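Sorting the Adomaitis Record Collection
Project report by Annapurna Namboodiri, second year, Sound and Archives

Background

The music department was given the Adomaitis collection in September. It came in crates with no list. Most of it is jazz on LP, with a smaller number of 45s and a few test pressings in plain sleeves. My project was to make a usable catalogue and to find out how many of the records were fit to be copied for the listening room.

I worked with Fitriani Lumenta, who did the cleaning. The final count was 1,383 discs, of which 182 were second or third copies of something already on the shelf.

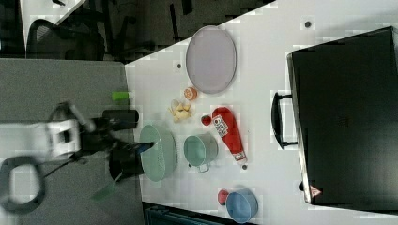 Each record got one entry: artist, title, label, matrix number, sleeve grade and disc grade. The matrix number took the longest. On older pressings it is scratched by hand into the run-out area and you need a low lamp to read it. Colour turned out to be a poor guide to which pressing you are holding. Two labels can both pass for orange, as bright as the half fruit on the white table, and still come from different years. I stopped writing label colour as a word and took a scan of every label instead.

The grading was done by eye first and by ear second. We played the opening two minutes of each side on the department turntable. Where the two grades did not agree I kept the one from listening.

Problems found

Some sleeves held the wrong disc. Others held none, and we kept those sleeves because the notes on the back often name session players who are not listed anywhere else. There were 26 discs too warped to play. These have been stored flat and left out of the copying list.
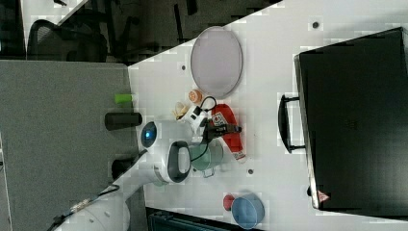
Copying

Copies were made at 96 kHz and saved without any click removal. I tried a light filter on one side of a trio record and it took the edge off the brushes on the snare, so I left it switched off after that. Loud clicks are noted in the entry with the time at which they happen.

I set the level from the loudest passage on each side. It is slow, but it means that quiet ballads keep their place next to the louder tracks.
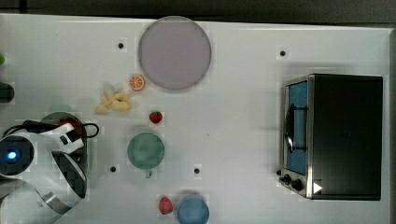

Mohandas Subramaniam read the draft and wrote that the mono records should have been played with a mono cartridge, as a stereo one picks up groove noise that does not belong to the music. I agree with him. The department does not own one, and the mono entries are now marked so they can be copied again.

Still to do

The 45s have been graded but not copied. The test pressings need someone who can match them to released versions by ear.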